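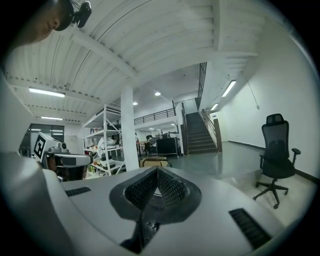
Gripper comparison, second round. I have been putting this one off. The Grurkora pair has been on the bench next to the Odby for weeks, and people keep asking which I would buy. My answer in September was neither. I have softened a little, but only on one of them.

The Grurkora sales sheet says you can hand the tool to a new operator and get usable demonstrations in 16 minutes. Maybe you can, if the operator is picking up foam blocks. I gave myself an afternoon and 70 grasps with each, on the junk you find in a stockroom: cartons, bags, thin plastic parts with awkward holes in them. No foam blocks.

The Odby closes more evenly. It also has a trigger that fights you, and by the third set my index finger was sore enough that I was choosing easier objects without meaning to. That is a bad property in a data tool and I have never seen it on a spec sheet. The Grurkora trigger is light, almost too light, and the fingers drift open a hair when you turn your wrist past level.

Then there's tracking. Both makers promise it holds while you work low, near the floor, with your arms crossing each other. I don't believe either of them yet. Loading a cart is a decent way to find out, because you have to bend and reach and keep both tools more or less pointed at the same place. 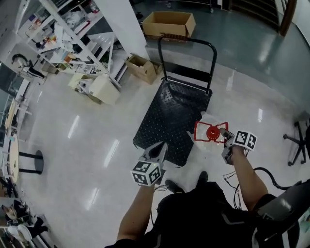

Onishi thinks I'm being unfair about the low work, and wrote to say that any marker setup will lose a face when the wrists cross, that Gerkeck's does it too, and that I should be scoring how fast the pose comes back instead of whether it drops.

Fair point, up to a point. Recovery time matters. But a pose that comes back 4 centimeters from where it left is a worse problem than a gap, and the software that ships with the Grurkora smooths right over it — you get a lovely curve that your hand never made. I'd take the gap. At least I can see a gap and throw the take out.

Cables are still a nuisance on both. Over three hours of work and I was mostly managing slack by the end of it.

Gerkeck's controller goes on next, with the same objects and the same cart.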